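Why I Can't Stop Reading Old Cookbooks

It started with a box in February. My neighbor was clearing out her aunt's kitchen and asked if I wanted "a few cookbooks," and I said sure, thinking three or four. It was a box I could barely lift! I carried it up the stairs in two trips and sat on the floor until well past midnight with my coat still on.

The best of them is a spiral-bound thing put together by the women of a town called Menau. There's no author on the cover, just a drawing of a stove. Inside there are 200 recipes, and at least nine of them are for the same lemon pudding. I love this so much. Somebody had to decide whether to leave one out, and they clearly looked at each other across the table and said no, print them all.

So of course I made the puddings. I've done five so far. The one signed by Mrs. Bustos separates into a sponge on top and a sauce underneath, and I ate it standing at the counter with a serving spoon. The one on the facing page has the same ingredients in the same amounts, but you fold the egg whites in at the end, and it comes out like a firm little cake. Same eggs, same lemons, same oven! I had no idea folding mattered that much.

What gets me most is how little the old recipes tell you. "Bake until done." "Butter the size of an egg." "Make a good white sauce" -- and that's the whole step. The writer trusted that you'd grown up in a kitchen with somebody who made white sauce twice a week. I didn't, so I had to go and learn it from a different book in the box, a school textbook that spends four pages on flour and fat and has a pencil note in the margin that says "stir, Ruth!!"
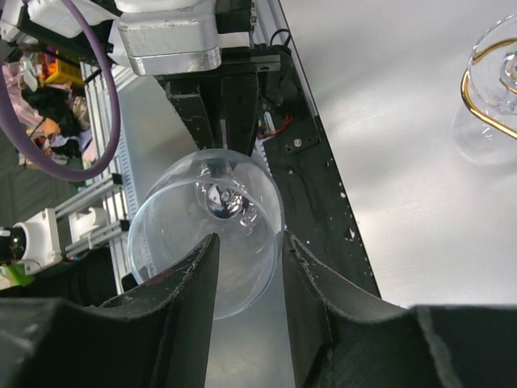
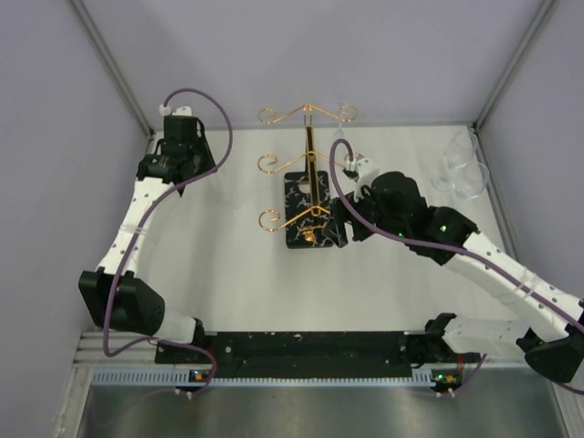

Filed under: Kitchen, Old Books
4 min read

I think about Ruth a lot. Her handwriting (if it is hers, and not her teacher's) shows up all through the textbook, and it gets tidier as the chapters go on. By the bread section she's correcting the author. The book says to let the dough rise for an hour and she's crossed that out and put "longer, our kitchen is cold." My kitchen is cold too. I followed Ruth and got the best loaf I've ever made.

If you want to start collecting, please do, because it's a cheap hobby and you get to eat it. I look for community cookbooks first, the kind sold to pay for a roof or a piano. Stains are a good sign. A page stuck shut with batter was a page someone needed, and I'll happily pick a battered copy over a clean one. Handwritten cards tucked in the back are even better. My friend Katia Fiore found a card for walnut cookies inside a book on car repair, so check everywhere.

Measurements take some patience. A "teacup" isn't a cup, and a "slow oven" could mean a lot of things. I keep a notebook where I write down what I tried and what came out, and I set my oven at 300 for slow and adjust from there. Can sizes are the other headache, as half the casseroles call for a No. 2 can of something and I had to look that up (two and a half cups, give or take).

Not everything is a winner. I made a lime gelatin salad with cabbage and olives out of pure loyalty to the book, and I'm not going to make it again. But I'm glad I know what it tastes like! Someone in Menau brought that to every potluck and I bet the bowl went home empty.

Next up is pudding number six, which calls for a double boiler and "a patient hand." I've got the double boiler. If you have a family lemon pudding, please send it to me, even if it's the same as all the others -- especially then.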